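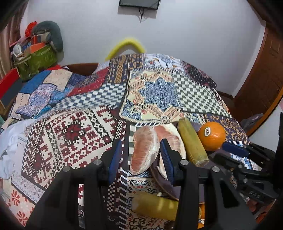
I bought the Edeck pair in January, after reading a lot of praise that all sounded like it came off the same box. Two hand-held grippers, ribbed pads, free recording software from Skelska. You squeeze, it grips, and the log is supposed to teach a robot arm to do the same. I've used the pair for 7 weeks, mostly on fruit, and I would not buy it again at this price.

Start with the fault. The gripper reports how far its jaws are open, and that number drifts. Closed should read zero. After around 40 minutes of use mine read a few millimeters open with the pads pressed together. There's no warning and no beep, and the software marks the session as good. Of 122 grabs I logged on peeled citrus and whole oranges, I threw out most of the second half. Train an arm on that and it will either squash a wedge of pomelo or wave at it from a short distance.

Support told me to "recalibrate between sessions." I did. It drifted anyway. The second reply suggested softer objects, and I don't know what they think is softer than a peeled grapefruit. 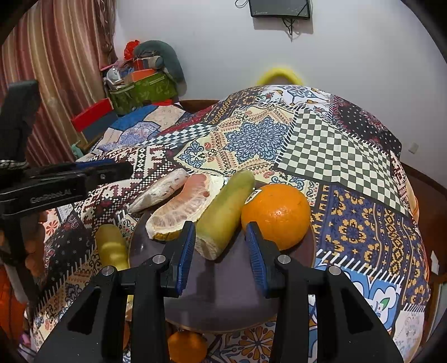 Open jaws over the fruit plate, with the second gripper coming in from the left.

My other complaint is pinching. The arms fold at the joints when you squeeze, and there is no guard over the gaps. I caught the side of my thumb twice. The manual gives this one line, after the warranty page. If teenagers are going to use these in a classroom, tape over the gaps or pick something else.

What's good: the pads. They grip a slick orange well and wipe clean. Weight is fine for the first hour.

I also borrowed a Stilley for a weekend. It's uglier and the trigger is stiff, but it held zero through 100 squeezes, and it refuses to record if the check fails. That should be standard.

Edeck says a firmware update is coming. I'll change the score when I see it work.

2 out of 5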